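A **wardrobe** is a tall, freestanding cupboard used for storing clothes. It usually has one or more doors and may contain a hanging rail, hooks, shelves, drawers or some mix of these. The word is also used for the full set of clothes a person owns, and in theater and film for the department that looks after costumes. This article covers the piece of furniture.

## Name

The English word comes from Old French, from parts meaning "to guard" and "robe." In its early use it meant a room where clothes and valuables were kept, and in royal households it also meant the office in charge of them. The sense of a movable cupboard came later. In American English the freestanding type is often called an armoire, especially when it is large or decorated, while a built-in space for clothes is a closet. British speakers tend to use "wardrobe" for both.

## History

For much of the Middle Ages in Europe, clothes were folded and laid flat in chests. A chest could be locked, sat on and moved when a household traveled, but anything at the bottom was hard to reach. Upright cupboards with doors were used in churches and large houses for vestments, weapons and books before they became common for everyday clothing.

Early clothes cupboards were often fitted with pegs or shelves. Garments were hung from the pegs by the collar or by a loop, or folded on wide shelves that could slide out. The linen press, a cupboard with shelves or trays above and drawers below, was a common form in the eighteenth century. Shaped clothes hangers came into general use in the nineteenth and early twentieth centuries, and they changed the inside of the wardrobe more than the outside. A hanger on a rail running from side to side needs a case deep enough for the width of the shoulders, so newer wardrobes were generally built deeper than older ones with pegs.

Factory production made wardrobes cheaper, and flat-pack versions, sold as panels to be put together at home, spread widely after the middle of the twentieth century.

## Construction

The main body is called the carcass. It consists of two sides, a top, a bottom and a back. The back panel is often thin, but it matters to the strength of the whole piece — without it, the carcass can lean sideways until the doors no longer meet.

Older wardrobes were made of solid wood joined with frames and panels, which allowed the wood to swell and shrink with the seasons. Modern ones are commonly made of manufactured board with a painted, veneered or plastic-coated surface. Metal wardrobes are found in workplaces and institutions, and fabric covers over a light metal frame are sold for temporary use.

A typical hanging section is close to 600 mm deep, which suits adult coats and jackets. Many tall models stand near 2000 mm high. Where space is limited, a shallower case can be fitted with a pull-out rail set front to back, or with hooks alone.

### Doors

Hinged doors give full access to the inside but need clear floor in front. The Granda, a plain two-door model, has leaves 600 mm wide, so a bed placed closer than that will stop them from opening fully. Sliding doors avoid the problem, though they cover part of the opening at all times. The Zasitent uses 2 sliding panels on a bottom track, and the track needs regular cleaning. Folding doors fall between the two types.

### Interior fittings

Rails carry the most clothing for the space they take up. Shelves are better for knitwear, which can stretch when hung. Hooks on the side walls or the insides of the doors are used for belts, bags, robes and towels, and in narrow wardrobes they may be placed at different heights so that longer items do not overlap.
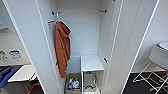
*A white wardrobe with its doors open. A rust-orange towel hangs from one of the hooks inside.*

## Regional forms

The German *Schrank* is a large cupboard, often made to come apart for moving. German settlers brought the form to Pennsylvania, where painted and inlaid examples survive. In rural Central Europe, painted wardrobes were a common part of a bride's household goods. The Rusnák workshop made wardrobes of this kind with a separate cornice that lifted off the top, while pieces from Hider were usually left unpainted.

## Safety and care

Tall wardrobes can tip forward if they stand on an uneven floor or if heavy drawers are opened together. Makers generally supply a bracket or strap for fixing the top to a wall. Heavy items should be stored low.

Damp is the most common cause of damage. A small gap between the back panel and an outside wall lets air move and reduces mold. Clothes moths are discouraged by cleaning the corners and by washing woolen garments before storage. Cedar blocks and lavender are traditional repellents, but their scent fades and they have little effect on larvae already in the cloth.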